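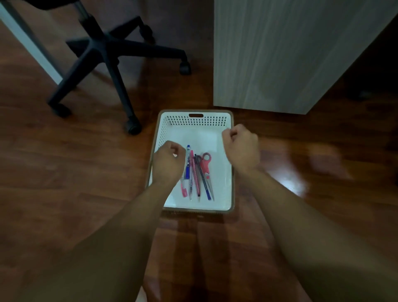

Reading time: 2 minutes

Rorna User Forum > Structure building > Slab thickness and convergence of the adsorption energy

g_ruchti
I would appreciate advice on the choice of slab thickness for a water molecule on a rutile (110) surface. With Rorna I have relaxed slabs of three, four and five layers. The adsorption energy does not settle. It is lower for the odd slabs and higher for the even one, and the gap is 34 meV. The two bottom layers are fixed in every case. The cutoff and the k-point grid are the same throughout.
Regards,
Gebhard Ruchti

tlapale_admin
Please state the vacuum spacing and whether the dipole correction is switched on. Requests without an input file are difficult to answer.

g_ruchti
The vacuum is 15 angstroms and the correction is on. The input is attached to my profile page. The largest cell holds 148 atoms.

R. Pichler
The odd-even behavior is well known for this surface and does not point to an error in your setup. A slab with an odd number of layers has a mirror plane through its center, and an even one does not. I would advise the following. Use odd slabs only, fix the middle layer, and place one molecule on each side. The dipole then cancels and the correction may be left out.
Regula Pichler

zindska
I must disagree with the previous reply. Two molecules mean a larger relaxation, and in my experience the cost can rise by up to 200 percent. Fixing the bottom layers at bulk positions is common practice and damps the oscillation well enough. The poster should first confirm that the bulk lattice constants were obtained with the same functional. If they were taken from experiment, the slab is under strain from the start.
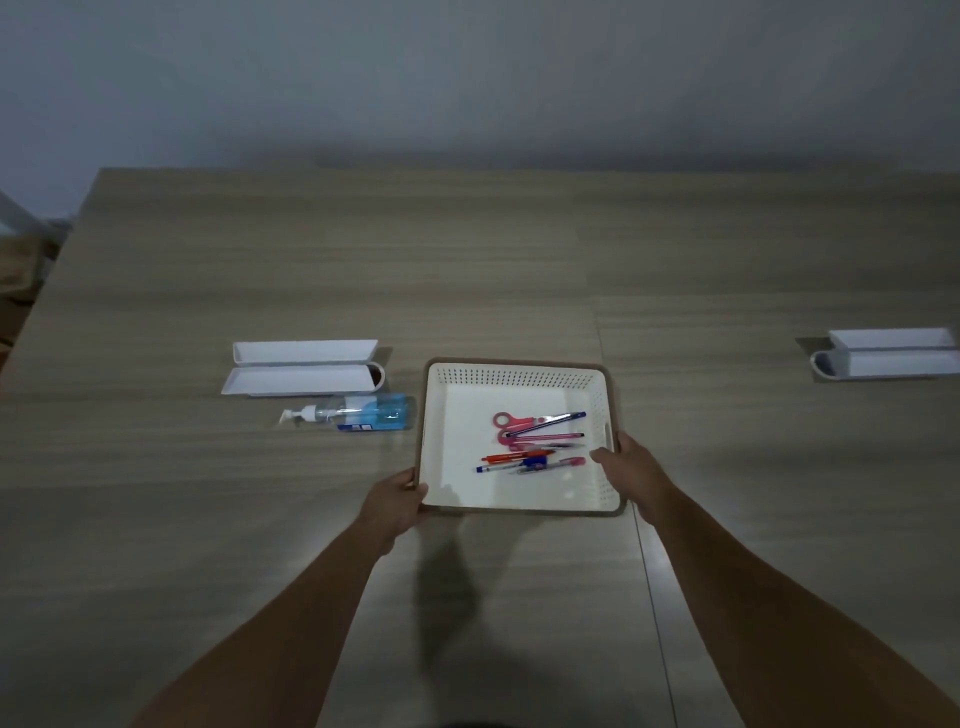

The second point concerns the reference energy. The clean slab must be relaxed with the same constraints as the covered one. If it was copied from an earlier run with all layers free, the difference has no clear meaning.

R. Pichler
I accept the remark on the reference energy. On the cost we shall not agree. Symmetry halves the work if the code is permitted to use it, and Rorna does so by default.

zindska
It does so only when the molecules are placed exactly. A small error in the coordinates and the symmetry is lost without any warning.

g_ruchti
Thank you both. The clean slabs had indeed been relaxed with all layers free. I have repeated them with the two bottom layers fixed, and the gap is now 5 meV. The lattice constants were computed with the same functional. I will try the symmetric slab when the queue allows it.

tlapale_admin
Moved from General to Structure building, May 2018. Questions on symmetry detection should be opened as a separate topic.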